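Clostwood Help Boards > Robots & Automation > Faults and safety

We use cookies to keep you signed in and remember your board settings. OK / Manage

Arm crushes snack pouches, then jumped sideways with my hand near it -- bad demos or bad calibration??

Shoaib Kakakhel

Need help fast, we have the cell locked off until I can explain this to the safety guy.

Setup: two hand-held grippers, cabled, marker plate on top of each. Operator does the task by hand at a table, we record jaw width and pose in Hadgu, train on it, then run it on the two-arm Bullska cell. Task is snack stuff. Pick up a pouch, move it in or out of a clear plastic container, set it back on the table. Light wood table, dark room, nothing fancy. 2,258 demos so far.

Two faults, might be related, might not.

1) Right arm over-closes on anything thin and tall. It grabs the pouch OK, then keeps squeezing. Drive throws overcurrent, jaws lock, pouch is stuck in there. Split one open at the seam last week, sauce down the finger and into the linkage. Took me an hour to clean out. On the fat bags with air in them it's mostly fine, which makes no sense to me. When I play back the same grasp in Hadgu the recorded width goes BELOW zero at the end. Negative width. How.

2) This is the one that got us shut down. Arm was holding a pouch over the container, not moving, I figured it had stalled. Reached in to pull the spoon out of the container (yes I know) and the arm jumped sideways, maybe a hand's width, fast. Missed my knuckles. No fault logged, no warning. Hit the stop after, not before. Log says the commanded pose was legal the whole time.

Already tried: re-homed both robot jaws. Swapped the right drive. Dropped max force, and then it just drops the pouch. Retrained with fewer epochs, same thing. Reinstalled Hadgu, no change.

Things I noticed but don't know if they matter -- the right hand-held got taken apart in the winter to replace a bushing and I was not there when it went back together. And the pouch moves pretty quick through the grasp in a lot of the demos, our operators are not slow. Wrist camera is a smear for part of it.

Do I throw out the data? Do I recalibrate and keep going? Really don't want to re-record everything. 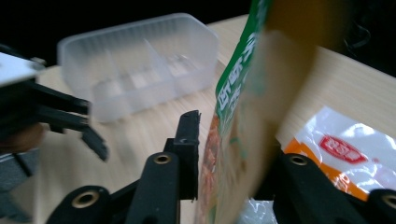 Dwight Bélanger

Stop running it. I mean that first. A jump with no fault logged and a hand inside the reach is a stop-everything, whatever the data turns out to be.

OK. Fault 1 is your zero. Somebody put that linkage back together one hole off or with slop in it, and never redid the closed position. So when the fingers are really touching, your recorder thinks they're past touching. Negative width is the giveaway. Robot is told go to minus something, it can't, it pushes until the drive quits. Air bags hide it -- there's plenty of give, jaws stop way before the error matters. A thin stiff pouch has no give.

Check like this:

Power the hand-held, start Hadgu in live view, no recording.
Close the fingers on nothing, by hand, gently. Write down the width.
Close them on a gauge block or a drill shank you have measured. Write it down.
Now close them hard. If the number moves more than a hair between gentle and hard, you have slop in the bushings on top of the bad zero and a new zero alone won't save you.
Wiggle each link sideways with the power off. You'll feel it.
Do the left one too, even though you think its fine.

Don't fix it by lowering force. You found that out already.

For the old demos, if the offset is constant you can just add it back in. If it's slop you can't, it changes with how hard the person squeezed. Those go in the trash, sorry.

Fault 2 I don't think is the same thing. Look at the pose track and not the width.

Shoaib Kakakhel (reply)

thx. Gentle close reads -2 mm on the right one. Hard close about the same. Left reads 0. So constant offset I guess? Will do the wiggle test when I get the key back.

Dwight Bélanger (reply)

Constant is good news. Still do the gauge block, at a couple different widths. Zero can be off AND the scale can be off.

pinchpoint_k

had same thing w/ ours, reinstall the firmware and it went away. also try different bags

mags_on_nights

Please don't just reinstall firmware on a thing that almost hit someone.

On fault 2. We had jumps like that and the source was the marker plate, no question. With two grippers working close together over the same container, one plate covers the other for a moment, or the operator tips it too far, and tracking loses it. Then it finds it again and the pose snaps to the new spot. In the demo that's one bad step, nobody sees it on playback unless you plot it. The policy learns that when things are hovering over the container, sometimes you teleport. So your arm sits there, then teleports.

Things to look at, any order:

Plot position per step for each hand and look for single-step jumps. Sort by size. Start with the worst ones.

Plate screws. Ours had backed out a quarter turn and the whole plate could rock. You can't see it from the head view, you have to touch it.

Cables. If the cable goes tight when the operator reaches to the far side, it tugs the back of the gripper at the end of the reach and you get a little kick. Give it slack and keep the loop off the work area. We ended up just moving the table closer.

Light. Dark room is OK as long as the plates themselves are lit. Glare off clear plastic and shiny bags can mess with it too, depends on your tracker.

And the part that isn't data: "commanded pose was legal" tells you your limits check position only. You need a limit on how far it can move in one step. On the robot side, in the controller, not in the training code. Ours is set low enough that it's annoying. Good. Also your cell should not let anybody reach in while the drives are live, stalled or not. If there's no gate switch or light curtain, that's your real finding, and I would write it up that way before the safety guy does.

The hover thing -- an arm that's waiting looks exactly the same as an arm that's off. We put a stack light on ours that's tied to drive power. Cheap.

pinchpoint_k (reply)

ok fair. it did work for us tho

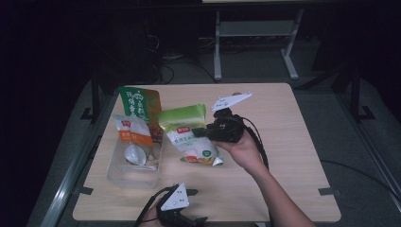
Ovside, Wed 26 February

Update from Shoaib. Long day, sorry for typos.

Width: gauge blocks done, three sizes. Offset is constant on the right hand-held, scale is good, no real slop. One link was on the wrong side of its spacer. Put it back right, re-zeroed, gentle close reads 0 now. Wrote the offset correction into the import step for everything recorded after the bushing job. Haven't run it on the arm, cell is still locked.

Pose: mags was right about the jumps, at least they are there. Wrote a dumb script to flag single-step jumps. It tossed 1,168 demos to look at. Went through some 300 by eye so far, and a lot of them are near the container with both hands in close. Some are just fast operators and probably OK to keep. Right plate was tight. Left plate had one screw I could turn with my fingers, so there's that.

Controller: no per-step limit at all. It was in the config and commented out, from when someone was tuning. It's back on. Gate switch is ordered, and nobody goes in with drives live until its fitted, that's in writing now.

Can't prove the plate is what caused the jump that nearly got me. The log from that run doesn't keep what I'd need. Turned on full logging for next time.

Still open -- anyone have a number they like for the per-step limit on a Bullska doing tabletop stuff? Mine is a guess. And do you cut the bad steps out of a demo or drop the whole demo?

Dwight Bélanger (reply)

Drop the whole demo. Cutting steps leaves you a hole in the motion and then you have a jump again, one you made yourself. On the limit, take your fastest clean demo, see the biggest step in it, go a little over that. First runs with an empty table and everybody outside the gate, thumb on the stop. Run the left arm alone, then the right alone, then both.

mags_on_nights (reply)

What he said. And check that left plate again after a week of use, put thread locker on it.

3 people are following this thread. Log in to reply.

Contact the moderators | Board rules | Copyright Clostwood Help Boards | Back to top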